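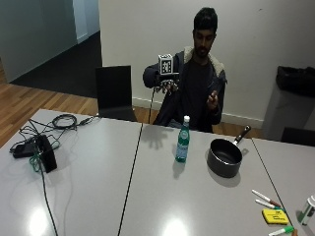

kumudini_j
Does the under-12s cheer squad need matching shoes for the Lernham regionals, or just matching colours?

MariannJakab
Matching colours is fine. We took 2 squads in May and had three different brands of white runners on the mat – no deductions.

DSykora
Not what we were told! Our coach got pulled up over grey soles at Kerkby. I'd buy the same pair for everyone and be done with it.

MariannJakab
Kerkby runs its own rulebook though, different comp. And new shoes for a whole squad is a big ask, ours came to $743 last time.

kumudini_j
Yikes. Mums are already grumbling about the bows. Might ring the organisers and ask about soles.

edit.f
Check page 3 of the entry pack, footwear's under uniforms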